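Last updated: November

Glare from the window

grulham_4
Low sun comes straight through our window in the afternoon and bounces off anything glossy. Film or a blind?

Vimum
Blind. Film makes the room dull all winter.
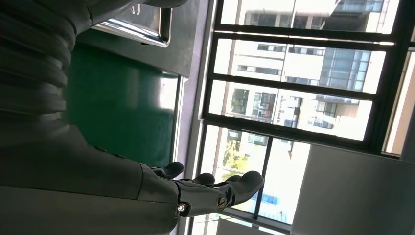

barico
Disagree. We fitted film and you stop noticing it by Friday. Blinds just collect dust.

Vimum
Dust wipes off. Bubbles don't.

grulham_4
Leaning towards a Nygård roller, then.

Comments (3)

pip77: Measure the recess twice.

tallow: Film for me as well.

hedgerow: Matt paint sorted ours.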